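**Ticket 275: Label printer prints everything twice, second copy upside down**

Opened by: Cherry Mae Manalastas, Cabanatuan office
Status: Open, then closed, then open

**May 20, 2023, 8:15 a.m.**
The Brurum in shipping has started printing two of every label. The first is fine. The second is rotated, as if meant for a customer in Australia. I have turned it off and on. I have also turned it off and on with feeling.

**8:40 a.m.**
Reinstalled the driver from the Lollgate share. The installer asked me to close all other programs, including the installer. Test page came out once, right side up. Closed the ticket and went for coffee.

**9:05 a.m.**
Reopened the ticket. The test page doesn't go through the shipping software, so it proved the printer can print a test page. Real orders still come out double. We now have 40 spare labels for a single box of hinges. 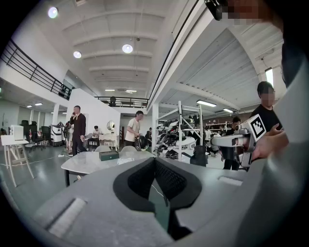
**9:50 a.m.**
Called Vanstead support. Waited 26 minutes to be asked if the printer was plugged in. Was then told that duplicates are "usually a template thing" and that templates are handled by another team, who work Monday through Friday.

**10:30 a.m.**
Opened the template myself. Under Advanced, then Layout, then a second thing also called Layout, there is a box marked "Return copy (rotated)." It was checked. According to the change log it was checked last September by a user named "admin," which narrows it down to everyone who has read the sticky note on the monitor.

That still leaves the question of why it only began this morning. My best guess is last night's update, which "restores saved preferences."

**10:45 a.m.**
Unchecked the box, saved, restarted the print service. Sent 2 real orders. Got one label each, both facing the same way.

**11:10 a.m.**
Leaving this open until the next update has run. Please do not use the spare labels. Yes, including the upside-down ones.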